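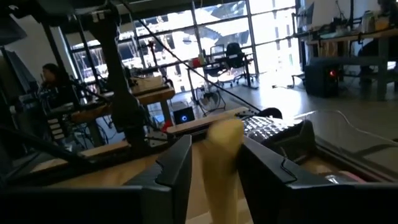 Autumn sample rail, pre-shoot garment check, Murnberg studio, October. Checked by Duygu Oral, comments added by Şükran Yurt. Please type comments straight into the sheet and keep snacks and drinks off the rail side of the room. A tabletop with a keyboard and cables around it, like the one in the photo, is fine for notes but no place to lay out knitwear, as loops catch on anything with an edge.

1. Rail locked and level
OK. Wheels locked on both sides. Rated for 40 kg, load is well under.

2. Hangers
Two cracked, taken off. Padded ones needed for the Folloder cardigans — the wire ones leave shoulder marks.

3. Pins and tags
Not OK. Pins left in the hem of the long wool skirt. Removed and put in the tin. Necati Kozan to check all hems again before anyone tries things on.

4. Buttons, zips and hooks
OK apart from the Baysal trench. Second button is hanging by a thread. Spare is in the inside pocket.

5. Labels and fibre content
Scarf says 100% wool, order sheet says wool blend. Asked Hertta Saarela, waiting to hear.

6. Steamer
Lead and plug fine. Water tank has limescale, descale before next use. Do not steam the velvet.

7. Shoes
Left heel tip missing on the size 40 ankle boots. Do not use on the stairs. Other pairs OK.

8. Walkway
Bags moved away from the fire door. Tape down the lamp lead by the mirror.

9. Insurance list
Linedard coat is over £400 and was not on the list. Added.

Items 3 and 7 still open. Recheck at 8.30 before the first outfit.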